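Re: [arms-at-work] Second pair of arms – what did you budget for that wasn't an arm?

From: Ailsa Niven
To: arms-at-work list
November

Hello Åsmund, hello all,

I've been hoping someone would ask this, so forgive the length. We went through the whole thing at Silwood last winter and I still have the spreadsheet open most days.

Åsmund Eide wrote:

> We have been given the go-ahead to put in for a second two-arm bench,
> for harness and cable work on small frames. My manager wants one page
> with one number on it by the end of the month. The arms I can price,
> I have a quote from Saraç and I expect another. What I can't price is
> everything around them. On the first bench we had nothing left for
> fingers, spares or a decent table, and we spent the spring borrowing.
>
> So: what did you put in your budget that wasn't an arm? And did
> anyone regret buying two different grippers instead of a matched pair?
>
> Also, does anyone have a view on wrist cameras against one good
> camera overhead? I can probably afford one or the other.
>
> Åsmund

Taking your second question first as it's the quick one: no regrets at all, I'd do it again tomorrow. We have a different gripper on each side and it has been the best decision on the bench. With a matched pair you end up choosing something middling that can just about do both jobs. A cable task nearly always splits into one hand that holds or steadies and one hand that goes poking into corners, and those want different fingers. The price of this is that your spares don't swap across, so you need two lots. Put that in the number now. I didn't, and had to go back with my cap in my hand in February.

Now the page itself. Mine had these lines by the time it was signed, in the order we thought of them:

Arms, with controllers and power supplies
Grippers, left and right
Finger material and pads
Cameras and mounts
Bench, base plates and uprights
Cloth
Extrusion, corner brackets and fixings for work frames
Cables to be worked on (they get worn out!)
Cables for the arms themselves, with spares
Computer
Delivery, and someone to lift it up the stairs
Training days
A lump for whatever we'd forgotten

You will laugh at the cloth. It cost next to nothing, but having it on the list meant we bought the right width and enough to change it when it gets tatty, and I'd put money on a plain strong colour over bare bench for anyone who'll be looking at dark cables through a camera all day. Ours is bright blue. Buy all of it from one roll, too. We topped up from a different supplier once and the shade was off, and I spent an afternoon retuning things that had been perfectly happy.

The lump for forgotten things: be brave and ask for it by that name. I asked for a "contingency" the first year and it was cut. The second year I wrote "things we will discover we need" and listed what we'd discovered the year before, and it went straight through. Same amount of money.

Fingers deserve a paragraph of their own. We print and cut our own blanks and I budgeted for them as if each set would last the year. It doesn't work like that when you are still learning the job. We got through 11 sets before the shape settled, and most of those weren't broken, they were just wrong – too blunt, too wide at the tip, fouling the bracket when they came in low. It's the fun part, so plan for it! Grip pads go quicker than fingers and are cheap, but the minimum order from Brallo was bigger than I'd expected, so if anyone else on the list wants to go halves next time, shout.

Corner brackets. If your real parts have gussets in the corners, put gussets in the corners of your practice frames. We started with plain butt joints to save a few pounds and everything we learned had to be learned again, because the triangle sits exactly where you want to bring a cable round.

On cameras I'm going to be annoying and say both. If it truly has to be one or the other then I'd say wrist first for this sort of work. With connectors the trouble is all in the last few centimetres, and an overhead camera spends those centimetres looking at the back of your gripper. But you do want the wider view for seeing where the two arms are in relation to each other, and for working out afterwards why they met. Could you get the wrist camera in this year and put the bracket and the cable run for the other one in the same order? The bracket is the nuisance part. Adding a camera to a bracket that's already there is a small purchase that nobody will query.

Reach is the other thing I'd plan on paper before you sign with Saraç or anyone. Our bases are further apart than they were on the first bench. It means you can put a frame between the arms and have both of them over it without the elbows getting friendly. What it costs you is table, and table costs you floor. We lost a storage cabinet over it and there was some muttering. Tape the whole thing out on the floor at full size, with boxes for the bases, before you commit. It takes 2 hours and you'll move everything at least once.

Since it's easier to see than to describe, a wide view and a close one from our bench, the job being a cable on one of the small extrusion frames:
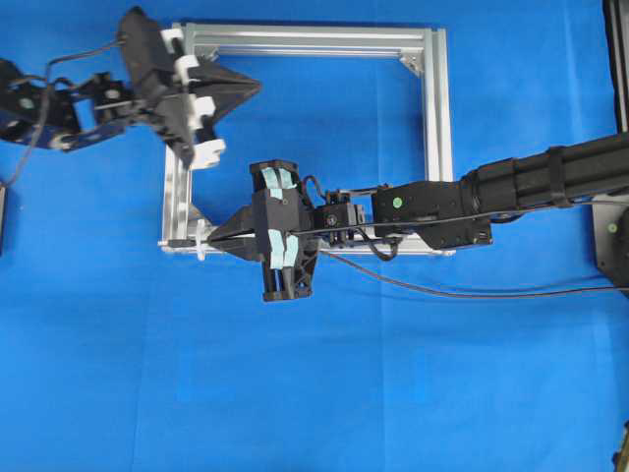
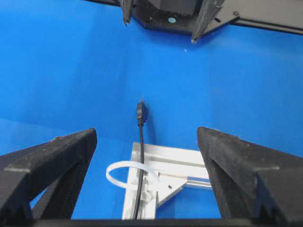
Back to money. Arm cables and strain relief. I know, dull, but every arm on a bench trails something, and when one of those leads goes you stop completely. We had 3 days off over a single lead that cost less than lunch. Spares of every cable on the bench, in a labelled box, in the first order. Don't let anyone talk you out of it on the grounds that they're easy to get. They're easy to get in a fortnight.

Training days: we bought some from Cuto and used up to half of them. The first day was superb, I'd pay for it again without blinking. After that we had better questions for this list than for them, and they were good enough to say so. I'd ask for the days to be spread over the year so you can come back with real problems once you've had a go.

Computer: don't economise by planning to reuse the one from the first bench. You'll want both benches running on the same morning, I promise.

Now, the one number. What helped me was giving my manager a price for the first working task in place of a price for equipment. So: this much gets us to a bench that can pick up a loose cable and bring it to a frame, and this much more gets us the same on three kinds of frame. He could see what he'd lose by trimming. Before that he'd look down the page, see two grippers and ask if we could start with one. (You can't, or rather you can, and then you have one arm and an expensive coat hook.)

I also counted hours, roughly, on the back of the sheet. We logged 402 hours on the bench in the first year, which was more than I'd dared put in the bid, and I've used that figure in every conversation since. If you've anything like a log from your first bench, put it on the page. Even a scruffy one.

Things I'd leave out, or leave until later: the fancy tool changer (lovely, but we've never been sorry not to have it), a second table for assembly (use the canteen one, be nice to people), and any kind of enclosure beyond what your safety people ask for. Talk to them early, though. Ours wanted a different place for the stop button, and that was free on the drawing and would have been a day's work after.

One open question from me, if anyone's still reading. How are people budgeting for flat cables as against round ones? Round ones we've got reasonably sorted. Flat ribbon I find much harder to put a cost on, as the loop never wants to lie the same way and I can't tell yet if it's a finger problem, a clip problem or simply more hours. I've got it down for next year as its own line with a guess beside it, and I'd love a better guess.

Åsmund, I can send you the spreadsheet with our prices taken out, the structure is the useful bit anyway. Drop me a line off-list. And do tell us how you get on with the quote, I'm very curious what they'll say about lead times – ours slipped twice and I'd put a month of slack in if you can.

All the best, and good luck with the one page,

Ailsa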